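Chapter 4
Organising the Individual Work Surface

Lilian Owino and Agnes Westerberg

After reading this chapter, students should be able to:
distinguish between primary, secondary and reserve zones on a desk;
select a container for small stationery according to item length and frequency of use;
carry out a clear-and-return procedure on a shared or assigned desk;
record the result in a form another person can follow.

4.1 Scope of the chapter

Chapter 3 dealt with storage at the level of the room: shelving, cupboards and the supply cabinet. The present chapter moves to the desktop. The quantities involved are small, but desktop items are handled far more often than anything kept in a cupboard, and a poor arrangement is paid for in repeated short searches. A search of a few seconds is rarely noticed by the person making it. Over a working week the interruptions accumulate, particularly at desks used by more than one person.

The term "work surface" is used throughout for the usable top of a desk, table or bench. It excludes drawers and anything mounted on a partition. "Loose item" means any object on the work surface that has no assigned position, or that has one and is not in it. A pen lying beside its holder is a loose item under this definition, even where the user knows exactly where it is.

4.2 Zones

The primary zone is the area the user can reach with the forearm while the upper arm stays close to the body. It should be kept free for the task in hand. The secondary zone lies beyond it and is reached by extending the arm. Holders, trays and other containers belong here. Any remaining area is the reserve zone, suitable for items handled once a day or less.

Zones are set from the seated position of the user and should be checked again whenever the chair or monitor is moved. On shallow desks the reserve zone may be absent altogether, in which case its contents go to a drawer.

4.3 Holders for small stationery

Upright holders suit long, narrow items such as pens, markers and short rulers. They take up little of the surface and leave one end of each item exposed for grasping. Blocks and other squat items are better kept in a shallow tray – at the bottom of a deep compartment they are difficult to see and awkward to retrieve.

Transparent holders allow the contents to be checked from the side. Opaque ones hide visual clutter but depend more heavily on labelling. Where a holder has two compartments, each should be given one class of item, and the division should be written down before filling begins. A highlighter and a pen may share a compartment at a lightly used desk. At a shared desk they should be separated.

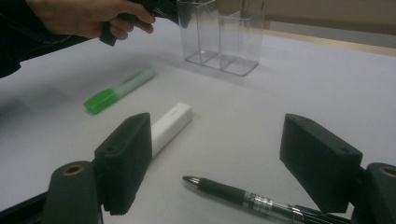
4.4 The clear-and-return procedure

Remove every loose item from the primary zone and set it down within view. Empty the holders and wipe the surface. Sort the items by class, test pens and markers on scrap paper, and discard those that have failed. Return the remaining items one class at a time, beginning with the most frequently used.

Record the final arrangement on the desk sheet. The Skimmont exercise at the end of this chapter supplies a blank sheet and a worked sequence for three desks.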